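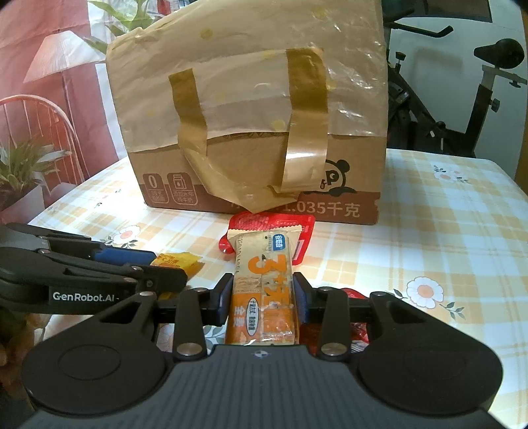 How do you get a sample of the new novella onto your e-reader?

It comes as a download from my reader page, and you copy it across yourself with a cable or send it by email. The steps are the same for the box set.

Setting up your Skimis reader

I've used a Skimis for years, so these are the steps I follow on my own (I'm up to my third one!). If yours is an older model the menus might sit in a different spot, but the words are the same.

1. Charge the reader before you start. Mine sulks if it drops too low halfway through a copy.

2. Open the welcome email you got when you joined my list and tap the link for Luston, my little outback series. You'll land on a page with the sample and the full book.

3. Choose the EPUB. The sample is 300 KB and the whole novella is 2,958 KB, so neither will trouble your internet much.

4. Plug the reader into your computer and wait for the folder called Books to show up.

5. Drag the file into Books. Don't put it in a folder inside that one – the reader won't look there and you'll think I've sent you a dud.

6. Eject the reader, then unplug it.

7. On the home screen, tap Library, then Sort by Newest. Luston should be sitting at the top with its purple cover.

Caution: don't pull the cable out while the file is still copying. I did this in October and lost my bookmarks, including the one in a Kadham mystery I'd been dragging out for weeks because I didn't want it to end.

Note: if you'd sooner send it by email, look under Settings, then My Account, for your reader's own address. Attach the file and leave the subject line blank. It usually turns up while I'm making a cuppa.

Note: readers on the Luik app can skip steps 4 to 6. Tap the file, choose Open With, pick Luik, and you're in.

Once it opens, press the top of the page to change the font. My favourite is the big plain one, with the lines spread well apart.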